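Notes for the talk, Sultcombe community hall, 2 June 2018
Speaker: Hatsue Yokoyama
Title: **The Small Bin on the Table**

(Speak slowly. Water is on the left. 30 minutes with questions.)

**Opening**

Good evening, and thank you to the Sultcombe Home Group for inviting me. My subject is very small tonight. I want to speak about the waste bin, and how we put the bag in it.

Ask: who has a bin with a lid at home? Wait for hands. Who has one also in the room where they eat? Usually there are fewer hands.

**Why I began**

When I moved to the flat on Kramer Street, my kitchen was 19 steps from my dining table. I made the test in April. For one month I wrote down each time I stood up only to throw something away. It was 300 times. My husband says I counted some walks twice. (Pause, they may laugh.)

So I bought a small bin and kept it close to where we eat. After this the table was cleared much faster, and the children began to help without my asking.

**The bag**

This is the part where people make mistakes, and I made them too.

- Open the lid completely before you touch the bag. If it is half open, it falls on your hands.
- Shake the bag open first, away from your face.
- Push the bottom of the bag down with your fist, so there is no air under it.
- Fold plenty of bag over the rim. It does not look elegant, but a short fold slips inside with the first heavy thing.
- Close the lid once with nothing in the bin, to see if the plastic catches.

(Show the roll of bags from my basket. Pass it around.)

**Clearing after a meal**

Forks and spoons go away first, before the plates are scraped. I lost two good forks in the rubbish at our old house in Rernness, and I am sure they went in together with the napkins.

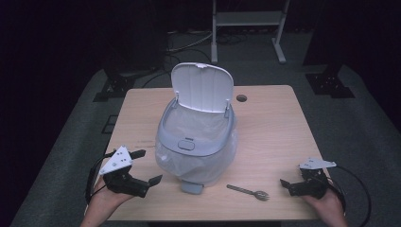 My rule now is that the lid stays closed until all the cutlery is in the sink. My daughter finds this too strict. She has lost one spoon so far.

**Cleaning the bin**

Once a week, warm water and a little dish soap. Do the hinges with an old toothbrush. Let it dry with the lid up, then put in the new bag.

**Questions**

They will ask about price. The bags I use come in a box of 600 from the Cloltmont shop, and we are still using the first box.

They may ask about smell. Say: fish goes directly outside, the same evening.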